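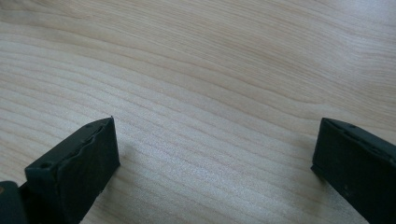

Pourquoi les pinces à main du lot d'avril sont-elles retirées du service ? Parce que le revêtement intérieur des doigts se décolle à l'usage, et qu'une pince dont le revêtement bouge peut lâcher une pièce sans prévenir.

Temps de lecture : 2 min
Publié le 15 juillet par la rédaction d'Akcombe

Le défaut a été constaté à l'atelier Plorura, pendant une série de prises sur plan de travail. Une pièce a glissé alors que la pince était fermée et que le capteur indiquait un serrage normal. Personne n'a été blessé. La pièce est tombée sur le chariot et la série a été arrêtée.

Au démontage, l'équipe a trouvé un revêtement désolidarisé du doigt sur toute sa partie haute. Le capteur mesure l'écartement des doigts, pas l'adhérence. Il ne pouvait donc rien signaler. Le contrôle du reste du parc a porté sur 82 pinces et 2 autres présentaient le même décollement, à un stade moins avancé.

La colle est en cause. Tollik, qui assemble les doigts, avait changé de référence en avril. L'ancienne colle tenait jusqu'au remplacement prévu à 3 000 cycles. La nouvelle cède plus tôt quand le revêtement a été nettoyé à l'alcool, ce que notre fiche d'entretien demandait de faire en fin de poste. La fiche est corrigée : chiffon humide, sans solvant.

Consignes jusqu'à nouvel ordre :

- Avant chaque poste, doigts ouverts, passer l'ongle le long du bord du revêtement. S'il se soulève, la pince part en maintenance.
- Ne pas recoller sur place. Un essai à la cyanoacrylate a durci le bord et aggravé le glissement.
- Pas de prise au-dessus des mains d'un collègue, même pour une pièce légère.
- Noter toute chute, y compris sans dégât, dans le registre du poste.

Les doigts de rechange viennent de Saengthong et sont montés avec l'ancienne colle. Plorura est servi en premier, les autres ateliers suivent selon l'ancienneté de leurs pinces. Le remplacement se fait au magasin, avec un nouvel étalonnage de l'ouverture avant remise en service.

Contact : rubrique Sécurité, lettre interne Akcombe | © Akcombe, tous droits réservés | Haut de page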